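January, 11 p.m.

Finished cleaning the handheld demos for Tristo tonight. 832 recorded, 549 kept. Most of what I threw out was lost tracking when the gripper moved too fast – the rest was bad timestamps between the left and right hands. 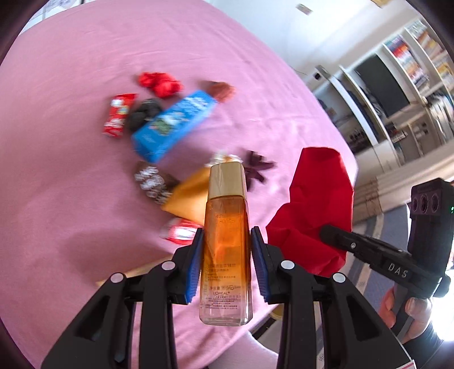 Started the second training run on the kept set only. The first one, with everything in, stalled on transparent objects. I also cut the learning rate by a factor of 2 and set it to save every 500 steps. Will compare both in the morning and write to Cikberg.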